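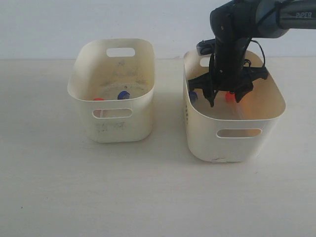

*Zwei Körbe, vier Deckel: der Versuchstisch bei Nadus.*

# "Der Arm lernt auch unser Zögern"

16. Oktober 2026

Bei Nadus in Stosemley werden Roboterarme nicht programmiert, sie werden geführt. Eine Person bewegt einen Steuerarm, der Greifer am Tisch folgt, und jede Bewegung wird aufgezeichnet. Das Projekt heißt Tultness und läuft seit März. Wir haben mit der Leiterin der Aufzeichnung gesprochen.

Die Aufgabe sei mit Absicht klein gewählt, sagt sie: Flaschendeckel in Körben greifen und umlegen. "Ein Deckel ist flach und rutscht weg, wenn man ihn am Rand erwischt. Dazu kommt die Korbwand. Wer zu steil hineinfährt, sieht nichts mehr, wer zu schräg kommt, bleibt am Rand hängen."

Bisher sind 2.529 Durchgänge gespeichert. Nach der Durchsicht wurden 672 davon aussortiert, meist wegen Aussetzern in der Übertragung. Fehlgriffe bleiben dagegen im Bestand, sofern die Person sie selbst korrigiert. "Wenn der Deckel wegspringt und jemand setzt ruhig neu an, dann ist das ein guter Durchgang. Den will ich haben."

Neue Kräfte üben zwei Tage, bevor ihre Aufnahmen zählen. Das Schwierigste sei das Tempo. "Am Anfang fahren alle zu schnell an und bleiben dann über dem Deckel stehen. Diese Pause landet in den Daten, und später macht der Arm sie nach - an derselben Stelle, ohne Grund."

Geführt wird per Fernsteuerung. Mit der Hand direkt am Arm hat das Team es auch versucht. "Das geht leichter, man spürt den Widerstand. Aber dann ist die eigene Hand ständig im Kamerabild, und der Arm soll ja lernen, ohne sie auszukommen." Die Software zum Aufzeichnen stammt von Nasrallah. Gespeichert wird auch der Blick vom Handgelenk des Roboters, in dem die beiden Finger von unten ins Bild ragen.

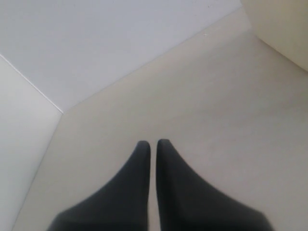

## Was noch fehlt

Ohne Führung gelingen derzeit fast 76 Prozent der Griffe. Am häufigsten scheitert der Arm, wenn ein Deckel dicht an der Wand liegt. "Dort haben wir zu wenig vorgemacht. Man legt die Deckel unbewusst eher in die Mitte." Künftig soll deshalb ein Plan die Startpositionen vorgeben.

Wann der nächste Korbtyp an die Reihe kommt, ist offen. Zuerst werden die Griffe am Rand nachgeholt.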